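Teaching by Remote, One Slow Reach at a Time

On the second floor of the old Losidwood mill, past the bike racks and a coffee machine with a handwritten warning on it, there's a small team that spends its working day steering robots through rooms that exist only on a computer. They call themselves Dotov, and the software they build the rooms in is called Lotora. I went up on a Wednesday meaning to stay for an hour, and I was still there when the lights went off in the hallway.

The woman who runs the demonstration sessions has been doing this for two years, and before that she taught piano to children. She sees more overlap than you might expect. "You can tell a student to relax the wrist all afternoon," she told me, "or you can put your hand over theirs and play the phrase. I'm doing the second one, except the student is on a screen and I'm holding a pair of controllers."

Each time she guides the arms through a task from start to finish, it gets saved as one demonstration. The set she's working on now has 383 of them, and the goal is 800. Her best day so far was 37, "and I couldn't feel my shoulders at dinner."

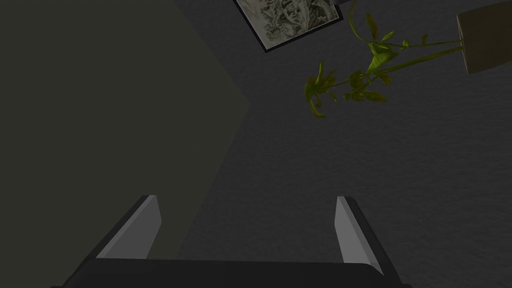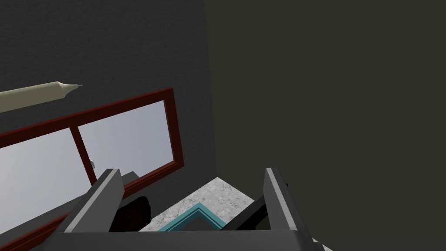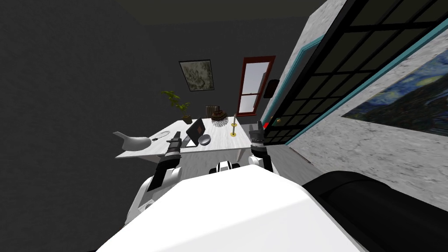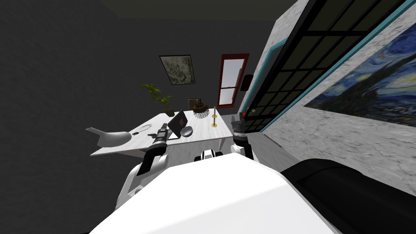 Inside a simulated room in Lotora: two views from close behind a gripper, then two looking down over the robot's body and arms.

I asked which view she likes best, and she laughed and said it depends on the minute. The high view tells her where the arms are in the room. "But for the last little bit, when you're lining up, I want to be right down between the fingers. It took me weeks to stop getting lost in there! You turn the wrist a touch and the whole room leans over with you."

What surprised me most was how much she cares about the slow parts. New operators tend to rush the approach, she said, and then the robot learns to rush it too (she has thrown out a fair number of her own early recordings for that very thing). She'd much prefer a plain, steady reach that she can repeat tomorrow. She also leaves in small corrections, the kind where you drift a little wide and ease back, so the robot has something to go on when it drifts too.

"People ask if it's boring," she said, already reaching for the controllers again. "Some afternoons, sure. Then you play back what it learned and it pauses right where you always pause."

She's hoping to move on in January to a kitchen set that a colleague at Spanos has been building, with drawers. She is not looking forward to the drawers.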